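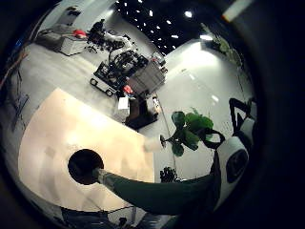

Posted by Faisal Gondal on November 14, 2025
Filed under: Work, Plants

The best-looking thing in our lab has broad, rounded, dark green leaves and does no work whatsoever. I've come to resent it a little.

We moved into the Iltgate building in April, and for the first few weeks the place had the charm of a parking garage with good lighting. White wall, pale gray floor, long beige table. My wife asked what it was like and I said "bright." She asked what else and I had to think.

So I bought a plant. I don't know what kind. The tag said Durura, and I took that for the species until I saw the same word on a bag of potting soil and a watering can. I've looked it up since and got as far as "probably fine indoors." It grows sideways, toward the table, with the confidence of a coworker who wants a bite of your lunch.

The table is the other thing I have opinions about. It has a round black hole in the top, and small objects feel a pull toward it. I've lost two pens and a perfectly good hex key that way. I once wrote to Fosness, who sold us the furniture, asking if they made a cover. They sent me a catalog with 286 pages. There is no cover in it. There is a very nice coat rack on page 232, and I think about it more than I should.

Down at floor level there's a second plant, small and dark and shrubby, and it gets none of the compliments. I water it first out of a sense of justice.

The rest of the room is what you'd guess: a gray cart that collects whatever people are carrying when the phone rings, dark gray shelving, red and brown cables running along the wall at an angle I would not have picked. I spent a whole lunch hour wondering if they could be straightened. Cronin from facilities came by, looked at them for a while, and asked where I got the plant.

I told him Durura. He wrote it down.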